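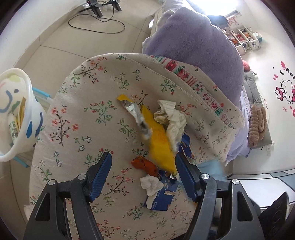

Orkivero – Plano de aquisição de equipamento de recolha manual

README do conjunto documental, versão revista em 29 de junho de 2019
Responsável: Roxana Sotelo, Unidade de Planeamento

1. Âmbito

O presente repositório reúne os documentos de apoio à compra de pinças manuais instrumentadas para a linha de trabalho Orkivero, dedicada à arrumação doméstica. A tarefa de referência é a apanha de invólucros e lenços de papel amarrotados sobre superfícies têxteis. As especificações aplicam-se às unidades destinadas aos polos de Bloxham e Skullovberg.

2. Conteúdo

necessidades.csv – pedidos por polo e por trimestre
orcamento.csv – custos unitários, transporte e consumíveis
propostas/ – respostas dos fornecedores, em PDF
criterios.txt – grelha de avaliação aprovada

3. Quantidades

Está prevista a aquisição de 100 pinças, das quais 60 para Bloxham e 40 para Skullovberg. A encomenda inclui 300 pares de almofadas de preensão de substituição, registados como consumíveis e não como imobilizado.

4. Requisitos mínimos

As almofadas devem ter superfície texturada e ser substituíveis sem desmontagem do braço. Os pivôs da articulação devem ficar acessíveis para inspeção. Serão excluídas as propostas que não indiquem o prazo de fornecimento de peças.

Os materiais finos, como película metalizada e papel, são o caso mais exigente – o ensaio de aceitação incide sobre estes.

5. Orçamento

Os valores de orcamento.csv não incluem IVA. A rubrica de formação de operadores está inscrita em separado e depende de confirmação do polo de Skullovberg. A proposta da Brarnudance foi recebida sem custos de transporte; o campo correspondente permanece em branco.

6. Calendário

A adjudicação está prevista para novembro. Até lá, os polos podem corrigir as quantidades mediante pedido escrito à Unidade de Planeamento.

7. Limitações e utilização

Os preços são indicativos e não vinculam os fornecedores. A pasta propostas/ é de acesso restrito. Os restantes ficheiros podem circular internamente, com indicação da versão.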